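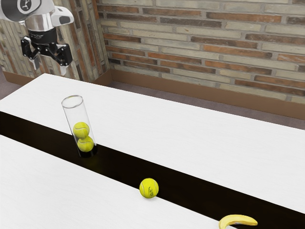

Handout 4: Reading a measuring vessel, and what to write down afterwards

These notes go with the second bench session. They cover volume measurement by eye, the errors that come with it, and the form in which a result has to be reported. Read sections 1 to 4 before the session. Section 5 is needed for the write-up.

1. Resolution and accuracy

The resolution of a vessel is the smallest change in volume that can be read from its scale. Its accuracy is how close the marked value lies to the true volume. The two are set by different things. Resolution depends on the spacing of the marks and on the reader. Accuracy depends on how well the marks were placed when the vessel was made, and on whether it is being used at the temperature for which it was marked.

A vessel can have fine marks in the wrong places. No amount of care in reading will show this up. It can be found only by comparison with something else, normally by weighing the water the vessel delivers (section 4).

For a plain scale the usual rule is to read to one fifth of the smallest division if the marks are well spaced, and to one half if they are crowded. With divisions of 2 ml, one half is 1 ml. State in your notebook which rule you used. Do not change rule part way through a set of readings.

2. The curved surface

Water wets clean glass and climbs a little way up the wall, so the surface is lower in the middle than at the edge. The reading is taken at the lowest point of the curve. The eye must be level with that point. If the eye is too high, the line of sight meets the scale above the true level and the reading comes out high. If the eye is too low, the reading comes out low. This is parallax error, and it grows with the distance between the scale and the middle of the liquid. A wide vessel is therefore worse than a narrow one, even where the marks are equally spaced.

Vessels with marks that run the whole way round are easier to use. Line up the front and back of the mark until they appear as one line, then compare the surface with it. For vessels marked on one side only, hold a white card with a black band behind the vessel, the top of the band just under the surface. The curve then shows dark against the white.

Greasy glass gives an uneven edge and the surface may be nearly flat in places. Wash the vessel and start again. Drops left on the wall above the liquid are part of the volume and are not being measured.

3. "To contain" and "to deliver"

A vessel marked to contain holds the stated volume when filled to the line. If it is emptied, a film stays on the wall and the volume that comes out is smaller. A vessel marked to deliver has had this film allowed for, provided it is drained for the stated time and not shaken or blown out.

Most of the marks lost in last year's reports came from mixing the two up. The Orier flasks in cupboard B are to contain. The Wiegand pipettes are to deliver. The older set from the Drarnside laboratory carries no mark of either kind and should be treated as unknown until checked.

4. Checking by weight

Weigh a dry stoppered bottle. Deliver the nominal volume into it, stopper it, and weigh again. The difference, divided by the density of water at the measured temperature, gives the volume delivered. Density is taken from the table pinned by the balance. For this session the correction for the buoyancy of air is left out. It makes the volume come out low by a little over one part in a thousand, and this should be mentioned in the report.

Worked case. Nominal volume 200 ml. Mass of water found, 199.1 g. Density at 20 degrees, 0.9982 g/ml. Volume delivered = 199.1 / 0.9982 = 199.5 ml to one decimal place. The vessel delivers 0.5 ml less than its mark, or 0.25 per cent.

One weighing gives no idea of the scatter. Make at least five, refilling from empty each time, and find the mean and the standard deviation. Topping up to the line between weighings is not a refill.

5. Reporting

A result consists of a value, a unit and an uncertainty. Quote the uncertainty to one significant figure, or two if the first figure is a 1, and round the value to the same decimal place. Thus 117.38 ml with an uncertainty of 0.4 ml is written 117.4 ± 0.4 ml.

Independent uncertainties in a sum or a difference are combined by adding their squares and taking the root. For products and quotients, do the same with the fractional uncertainties. A scale error shared by every reading is not independent and must not be treated in this way. If the same flask is filled three times and the contents are pooled, the flask's own error is multiplied by three.

Problems for the write-up

(a) A cylinder is read at 36 ml with an uncertainty of 1 ml. Liquid is poured out until it reads 14 ml with the same uncertainty. Find the volume removed and its uncertainty, taking the reading errors as independent.

(b) Repeat (a) for the case where the scale also reads 1 per cent high throughout. State which part of the error can be corrected.

(c) Explain why a reader who always holds the eye too high will get a nearly correct answer to (a).

Reports go in the tray outside the Usero room by noon.

Comments (4)

Rogelio Tan
In section 4, does the bottle have to be dry for every weighing, or only the first?

Timothée Tanguy
Only the first, if you reweigh the bottle before each delivery and take differences. The outside must be dry every time.

Mohammed-Awal Frimpong
For (a) I get 22 ± 1.4 ml. Is the second figure kept?

Rüdiger Lindemann
Yes, first figure is a 1, see section 5. The value should then be 22.0 to match.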